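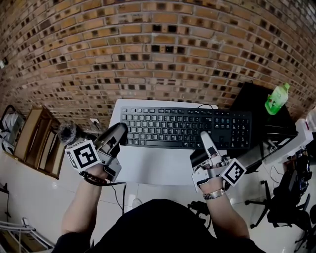 Desk and black keyboard, brick wall behind.

Notebook - mortar drying series, Grelanham shop
March, Tuesday

Start 8:40. Heater had been off overnight and the curing cabinet had drifted low, so the first set of weights is not comparable with Monday's last set. Recorded anyway, flagged in the margin.

Purpose, for whoever picks this up: compare how fast three lime mortars lose water when they are packed against Furnival brick and against a non-absorbent backing. The claim we keep hearing is that the brick does most of the early drying and the air does very little. I believe the first half. The second half depends on how wet the brick was when the mortar went in, and people who quote the claim rarely say.

Mixes as before:
A - putty lime, coarse sand
B - putty lime, same sand, brick dust replacing part of the sand
C - hydraulic lime, coarse sand, batched dry

Water was added by feel for A and B and by weight for C. I don't like that, but A and B come out of the tub already wet and the tub is never the same twice. Next series should have the putty dried down on a sample and the free water calculated before batching. Wanda Kasprzak has a small oven that would do it.

Specimens: 22 in total, split unevenly across the mixes. There was not enough B left for the last two molds so those were filled with A. Marked with a double line on the side so they don't get mixed up with the first A group.

Brick prep. Half of the bricks soaked and then drained on edge until the surface sheen was gone. Half used as they came off the pallet. The pallet bricks had been standing near the door and some were damp at one end. I turned the damp end away from the mortar face, which helps a little and does not fix anything. Should have brought them in last week.

Suction test on each brick before use: bed face down in a tray with shallow water for one minute, weigh before and after. The spread between bricks is wide, wider than the difference I am trying to see between mixes. The darker, harder burned ones take up very little. The pale ones take up water so fast you can hear it. If I only report averages the result will say more about which brick went where than about the mortar. Sorted them into low, middle and high suction and assigned one of each to every mix as far as the numbers allowed. Leftovers went to A.

10:15. All specimens packed. Surface struck off with the steel rule, no troweling. Troweling closes the face and we had trouble with that in the winter series, where the skin dried and the core stayed soft for days.

Weighing interval is 15 minutes for the rest of the morning, then hourly, then whenever someone is here. The Clurnano balance was zeroed before each round. It drifts when the outside door opens, so I waited for the reading to hold before writing it down.

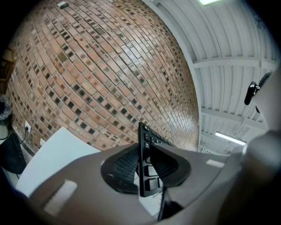
Typed the morning rounds into Utent over lunch. Two transposed digits in the A column, caught on the plot because the specimen seemed to gain weight. Corrected in the file, with the original reading left in the paper log and struck through once. Please do the same and don't overwrite. The plots are set to weight loss per unit of exposed face, which matters here because the molds for C are slightly deeper than the others.

Early pattern, not to be quoted yet:

A on dry high-suction brick lost water very quickly, then nearly stopped. The mortar went pale and stiff and would not take a thumbprint by late morning. Fine shrinkage crack along the arris on one side.

A on soaked brick lost water slowly and at a nearly even rate. Still plastic at the same point.

B behaves like A but lags. Brick dust holds water, as expected. No cracks found with the loupe.

C on dry brick is the one I am worried about. It stiffened by losing water and probably did not have enough left to set properly. The two look the same from outside. Scratch test at the end of the week should separate them: a dried-out hydraulic lime will powder under the nail and a set one will not.

Glass-backed controls hardly moved all morning. That supports the first half of the claim, at least in still air at the cabinet's humidity. With a fan on them I would expect something else. No fan in this series.

14:05. Pulled back the burlap on the practice panel in the yard to compare. Joints raked to the same depth as the specimens, filled with A last Thursday's batch, kept damp. Outer 2 mm is firm and light colored. Below that it is gray and gives under a probe. Sprayed a broken fragment with phenolphthalein: thin clear rim, strong pink inside. So carbonation has barely started and the stiffness we are feeling in the joint is mostly lost water. Worth repeating to anyone who wants to take the covers off because it "feels hard." 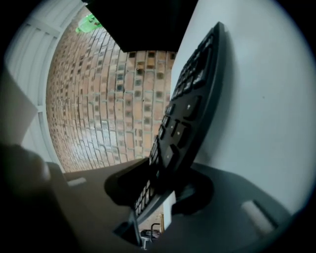 Keyboard, tilted up on its long edge.

Afternoon rounds on the hour. Nothing surprising. The high-suction curves are all flat by now and the soaked ones are still going down. I expect them to cross the cabinet equilibrium line overnight. The first long interval will be a gap with no readings, so the crossing will have to be interpolated. Not ideal, but no one is sleeping here for it.

One specimen dropped while being moved from the cabinet to the balance (B, soaked, middle suction). Corner gone. Fragments weighed with it, but the exposed face has changed, so I am dropping it from the rate plot and keeping it for the scratch test.

Open items:
- Plan is to stop at 32 hours for weights and leave everything under damp cloth after that.
- Sand moisture was never checked. Sand came from the covered bin but the cover leaks at the hinge. Take a sample from the top and one from the bottom and dry both.
- Need a better way of describing "drained until sheen is gone." Wanda and I would not agree on the moment. A weight after draining would be better, taken as a share of the fully soaked weight.
- Buy more phenolphthalein. The bottle is nearly out and the label is unreadable.
- Ask Furnival whether the dark bricks come from one part of the kiln. If they do, we can order without them for the next series and use a separate batch for the low-suction group.

17:30. Last round taken. Cabinet refilled, heater left on low, log sheet on top of the balance case. First weights tomorrow before the door gets opened, please.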